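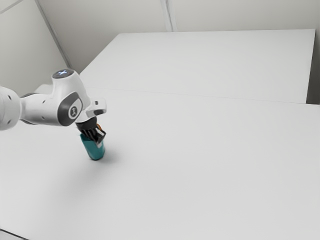 Home | Kitchen | Workshop | Home Office | Search

Backing Up the Household Computer

Start with the folders you would miss. On most family computers that means photos, tax papers, school work and saved email. Programs can be downloaded again, so leave them out and the job goes much faster.

Check how much space those folders take. Ours came to 342 GB, nearly all of it photos and phone videos. Buy a drive at least twice that size.

Label the drive with a strip of masking tape and a marker. Write what is on it and the month of the last full copy. Ours says "Photos + papers, April."

Plug the drive in, run the copy, then unplug it. A drive left connected all the time can be locked or wiped by the same bad software that gets the computer. Use the eject command first and wait for the message.

Keep a second copy out of the house. A desk drawer at work is fine, or an online service. We use Clodus for the papers only. The first upload took 26 hours on our connection, so start it before bed and turn off the sleep setting.

Restore something every 3 months. Pick one old photo and one document, copy them back to the desktop, and open both. If a file won't open, make a new backup that day and replace the drive if it happens again.

Write the backup password on paper and put it with the birth certificates. Don't keep the only copy in a file on the computer.

Old drives: store them in a dry closet, away from the water heater. Wrap each one in a clean dish towel inside a shoebox. Before throwing one out, erase it fully.

Comments (3)

tustura_kitchen: I put recipes on mine too. Scanned 49 of my aunt's cards last winter and they hardly take any room.

gluepot: What about a USB stick instead of a drive?

clurnia: Sticks are OK for carrying a few files but I wouldn't leave the only copy on one. Mine quit after a year in a coat pocket.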